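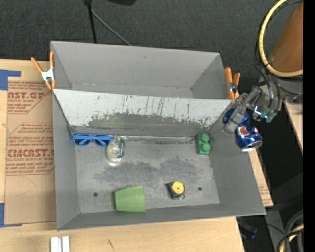 Sorting the Odds-and-Ends Bin

Every house collects small stuff that has no home. It lands on the kitchen counter, in the bowl by the door, on the dryer. The easiest fix I know is one deep plastic bin with a divider, kept on a table where everyone walks past it. Things go in during the week and get sorted out once, in one go.

I used to keep three baskets for this. They filled up at different speeds and I never emptied the full one. A single bin is harder to ignore.

Setting it up

Use a bin with two sections. The big side is for whatever comes in. The small side stays empty until you sort, and then it takes only the things that are going back to another room. If you start using both sides for storage, you have a junk drawer again.

Gray or another dull color is best. Bright things show up on it. A clear bin looks nice in the store, but everything in it runs together and you end up digging.

If the bin slides around or rocks, a spring clamp on each side will steady it. Clamp it to something solid behind or beside it. The clamps with the colored plastic tips don't mark the rim much.

Don't worry about scratches. Ours is scuffed all over the divider and I stopped scrubbing at it long ago. Dish soap and a soft brush take off what will come off.

Sorting

Do it in this order. It goes faster.

Trash and recycling first. Soda cans get emptied and rinsed before they go anywhere near the bin, but one always slips through. Check for drips, then take it straight to the recycling. Clear plastic containers next: look for a matching lid, and if there isn't one after two sorts, out it goes.

Kitchen things second. Plastic cups go right to the sink, even if they look clean.

Tools third. A small tape measure is worth keeping in the kitchen drawer and not in the garage, and you'll use it ten times as often. Wipe the tape with a dry cloth as you let it back in - grit is what makes it stick.

Toys fourth. Single building blocks go in a zip bag until the bag is full, then the whole bag goes to the toy shelf. Walking one block upstairs is a waste of a trip. To wash a batch, use a mesh laundry bag in a sink of warm soapy water and let them dry on a towel with the studs facing down.

Sunglasses last. Lift them out by the frame and put them in a case or an old sock. They shouldn't sit loose under other things for a week, so if you see a pair in there, move it early.

How often

Once a week for a family of 4. In July, with everybody home, I do it twice. It takes as long as the kettle.

From readers

Rasha Qaisi lines the big side with a dish towel and lifts the whole lot out by the corners. Good for crumbs and sand.

Kazimír Hrnčiar asks about bins with holes in the floor. Fine for dry things. Put a tray underneath if cans or cups go in, or you will be wiping the table.

Su-bin Moon keeps a marker and masking tape next to hers and labels anything she can't identify. If it is still there at the next sort, she throws it away. I've started doing the same with chargers.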